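Home Datasets Docs Changelog Contact

# stikamen-bedding

Notes and clips on making beds, mostly duvets. Part of the Stikamen home chores set. README last touched February 10, 2026, still rough in places, sorry.

## What's in it

- 2622 short clips, one chore step per clip
- 273 of them are duvet only (spreading, pinching, shaking, smoothing)
- the rest: fitted sheets, pillowcases, throws, a few blankets folded at the foot
- one text label per clip, plain English, lower case

Beds are in ordinary bedrooms plus the Dirkex test flat. All sizes from twin up. Linen was washed but not ironed, on purpose. Ironed covers look great and behave nothing like what people have on their beds.

## Labels

Verb first, then the thing. "pinch duvet", "shake duvet", "tuck sheet corner". No adverbs please. We had "gently" in 57 labels at one point and took them all out.

"Pinch" and "grab" got mixed up a lot in the January batch. Rule now: pinch = fabric gathered up between fingers, away from any edge. Grab = holding an edge or corner. If one hand has a corner and the other has the middle, label it grab. 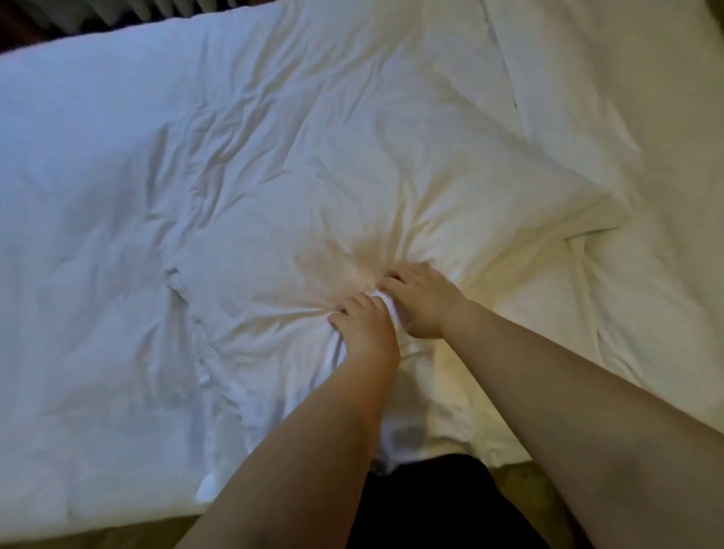
White covers are the hardest part of the set to label. No pattern to follow, so you go by the creases. When both hands close on the middle of the duvet the pleats fan out in a starburst from the gathered spot, and that's your cue for "pinch duvet". If the creases are just loose ridges lying there with no hand at the center of them, it's plain rumple, leave it unlabeled. Watch for color too: the same white can go cool on one side of the bed and creamy on the other where the light hits. One duvet. Don't log a second item.

## Known problems

- Filling vs cover. You often can't tell if somebody has hold of the cover alone or cover plus filling. We just write duvet for both
- "smooth" and "spread" overlap. Spread means the area covered gets bigger. Checked 50 clips by hand and still dont fully agree with ourselves
- Pillowcase clips from the Krishnan batch have start times a bit early
- throws labeled as blankets in places, and the other way round

## Splits

Split by bedroom, never by clip. Same duvet must not show up in both train and test. The Plitora folder is test only, leave it alone.

## Fixing a label

Open an issue with the clip number and the label you think it should have. One clip per issue is easier for us. No need to attach the clip.

We use cookies to remember your settings. Accept Manage

Related
- stikamen-laundry: folding towels and shirts
- stikamen-table: setting and clearing
- Label guide, short verison
- Changelog for January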